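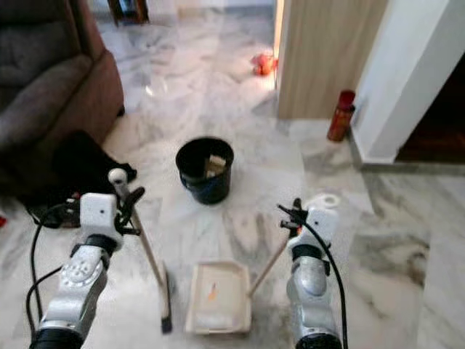

Hastard with broom and dustpan, bucket straight ahead.

Hastard Two-Arm Floor Assistant
By Wuvcombe
Rental from $1,075 a month, arms included

Overview

Hastard sweeps. It holds a broom in one hand and a dustpan in the other, in the manner of every person who has ever been told to go do the lobby. We could have built a disc that bumps into chair legs, but there are plenty of those, and most of them are under a sofa right now waiting to be rescued.

The unit is meant for hotels, serviced apartments, clinics and small offices with hard floors. It works with long-handled tools from the hardware store. If a person can grip the handle, Hastard generally can too. Handles wrapped in old duct tape give it trouble, and we sympathize.

What it does

Sweeps marble, tile, sealed wood and vinyl.
Picks up dust, crumbs, paper scraps and packaging bits with a standard dustpan.
Empties the pan into an open bucket placed within reach.
Leaves anything it doesn't recognize where it found it and adds it to a list.

What it doesn't do

Carpet. Stairs. Mopping (ask again next year). Windows, under any circumstances. It will not move a couch, and it will not have an opinion about the person who left the couch there.

What changes for your staff

Buyers ask about this last and their cleaners ask about it first, so we have moved it up the page.

Sweeping goes away, mostly. Three other jobs show up in its place: setting out the bucket, reading the leftovers list, and dealing with what's on it. At Yatsenko Suites, our longest-running customer, the housekeeping team spent the first month annoyed by the list. It flagged socks. It flagged a doormat, every morning, for nine mornings. The team learned to mark things as "belongs here," the doormat was left in peace, and the list is now short enough to read while the coffee brews.

The morning crew there also starts later. The floors are finished before 7 a.m., so the early shift was dropped and those hours went to rooms, where guests notice things. Pay stayed the same, which was a condition the crew asked for in writing before the first unit came through the door. We recommend other customers have that conversation early. Having it late is louder.

Somebody still has to be in charge of the thing. Pick a person, put it in their job description, and give them time for it. When a site tells us the robot "runs itself," we usually hear from them again by Monday.

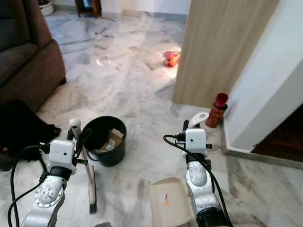
How long does it take to train a new operator?
Most people are comfortable after a single shift. The course covers fitting the tools, placing the bucket, working the stop button and clearing the leftovers list. We send a trainer for the first day, and refresher sessions are free during the rental.

Setup

Hastard needs one walk-through of each room with an operator before it works there. Do it with the furniture in its usual place. After that it can handle a moved chair, although a full rearrangement calls for a second walk-through.

Bucket placement is worth a few minutes of thought. Open floor is best, with space on both sides for the arms. Wide rims are easier than narrow ones. Tape a mark on the floor if your crew can't agree on the spot. One site we know held a meeting about it.

Scheduling runs through Wokis, our browser app. You can set rooms, hours and quiet times, and you can see when the last sweep finished. Wokis does not rank your employees, time their breaks or send cheerful messages. We were asked to add all three and have declined.

Specifications

Coverage: up to 2000 square feet per charge, on a reasonably clear floor
Run time: 6 hours
Arms: two, each with its own gripper
Tools: long-handled broom and dustpan, one set supplied
Controls: stop button on the unit, pause and schedule in Wokis
Noise: quieter than a vacuum, louder than a broom held by someone who cares

Rental includes

Delivery and first-day training
One broom, one dustpan, one bucket
Gripper pad replacement as they wear
Phone support from a person, weekdays

Not included: further brooms. It goes through them at about the same rate your staff did.

Ordering

The minimum rental is three months. A one-time installation fee of $600 applies per building and covers the walk-throughs. Tell us the floor type, the number of rooms and who will be running the unit. If the answer to the last one is "we haven't told them yet," please tell them, then fill in the form.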